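Small Tables, Slow Bread
Posted February 2025 by the Skornard Kitchen Diary

I have finally moved my rye baking over to an overnight sponge, and I am so happy with it that I have to write it all down before I forget what I did! 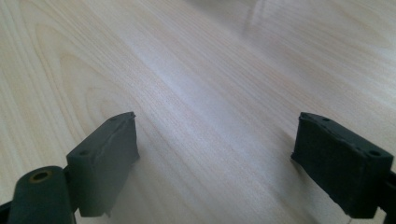
No. 61

The sponge is just rye flour, water and a spoonful of starter, left on the counter until morning (mine lives by the window, which in July would be a terrible idea). By breakfast it smells like apples and yogurt. I use 407 grams of flour in total and 5 grams of caraway, and I crush the seeds first because whole ones always end up stuck in my teeth.
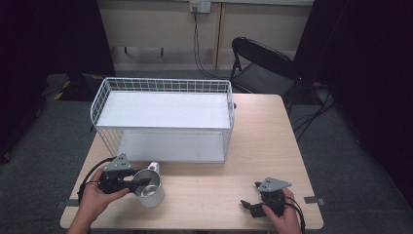 Then comes the wheat flour, a bit at a time, plus salt and a big spoon of dark syrup. It will look far too sticky. Leave it alone! Rye never gets that bouncy feel, and I wasted most of a year adding more flour and baking bricks. Wet hands and a scraper will get you through.
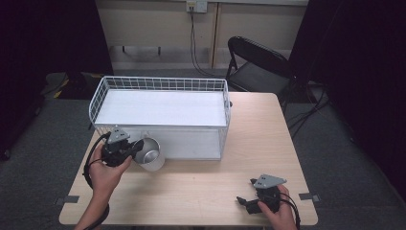
Baking day

Hot oven to start, then I turn it down after ten minutes and let the loaf go nearly an hour. I wrap it in a towel and don't cut it until the next day, which is torture, but the crumb sets up so much better.

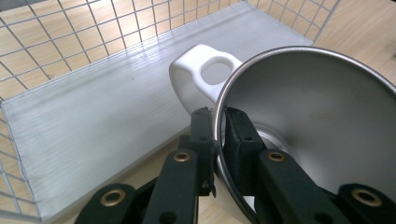 My starter came from a swap in Taltton four winters ago, and it is still going strong on one feeding a week. If yours looks sleepy, give it two feedings in a row before you make the sponge. I mix in a stainless steel bowl like the one here, with a rolled rim that's easy to hang on to when your other hand is covered in dough. Next up is a loaf with potato in it, and I already have the potatoes.

Last updated: two weeks after posting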